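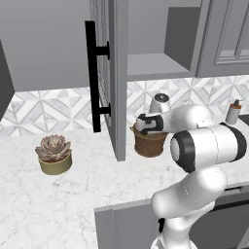
About us

January
By Nafula Nyanda

Hi! I'm Nafula, and I look after the research side of things at the Mbwambo lab in Tomville. We teach robot arms to do kitchen chores, and we do most of that teaching in simulation, in kitchens that only exist on a computer. If you came here looking for the catering school, you want the other Mbwambo (they're very nice, and they get our mail too).

I started the lab with Hamisi Mwaipopo after the two of us had spent far too long watching an arm fail to pick up a bowl. We had one real arm, one real counter, and a drawer full of chipped dishes. Every test took ages, because somebody had to put everything back where it was before we could try again. Hamisi kept saying we should build the kitchen in software and let the arm practice there overnight. I kept saying it would never carry over. He built it anyway, and I've been hearing about it ever since.

The simulator is called Tuvine. Each time a practice run begins, Tuvine puts together a kitchen for the arm: it picks the counter, the tile, the cabinets, which doors are hanging open, and what's sitting out. Then the arm gets one job in plain words, like "pick up the basket" or "close the cabinet." Marble one time, something darker the next. I love scrolling through them. I have stolen at least one backsplash idea for my own house!

So what's the method? We call it Jurnau, and the short version is that we let the arm be unsure. The usual way to train these things is to show a lot of good demonstrations and have the arm copy them. That's fine until something is an inch off, and then it barrels ahead with total confidence and knocks over the soap. With Jurnau the arm makes 2 guesses about where its hand should go next, each from a separately trained network. If they agree, it moves at normal speed. If they don't, it slows down, hovers, and takes another look before it closes the fingers. We also save those moments of disagreement and turn them into extra practice, so the arm spends more of its time on the stuff it finds hard.

Baskets turned out to be one of those hard things. A mug gives you a handle, a box gives you flat sides, but a flared rim slopes away from the fingers and the arm has to decide how deep to reach. Crowding makes it worse. Put an appliance right behind the basket and the two guesses start to drift apart.

Our latest result: in a set of 1000 simulated kitchens the arm had never seen in training, Jurnau finished the job in 870. We're really happy with that, and we're also poking at the ones it missed. A lot of them involve open upper cabinet doors, where the arm plans a nice short path and forgets that its elbow has to go somewhere too. Hamisi is working on that now. I'm working on the real-world side, which is slower going, and I don't want to quote a number for it until we've repeated the tests on a second counter.

We're a small place. We take on 3 students at a time, and they get their own projects from the first month. You don't need a robotics background. One of our best people came from furniture repair and understood hinges better than either of us.

If you want to visit, write first, and come in the afternoon. Mornings we're reading through whatever the overnight runs left us, and we aren't good company before coffee.

Comments

tilly_r: Does the slowing down make the whole job take a lot longer? I could see that getting old with a full sink of dishes.

Nafula: A bit longer on the hard ones, yes! On easy pickups the guesses nearly always agree, so you'd hardly notice.

Marcus B: Would love to hear more about the elbow problem. We fight with the same thing on our warehouse arms.

ovenmitt44: Can it do lids

Hamisi: Lids are next. Please don't get her started on lids.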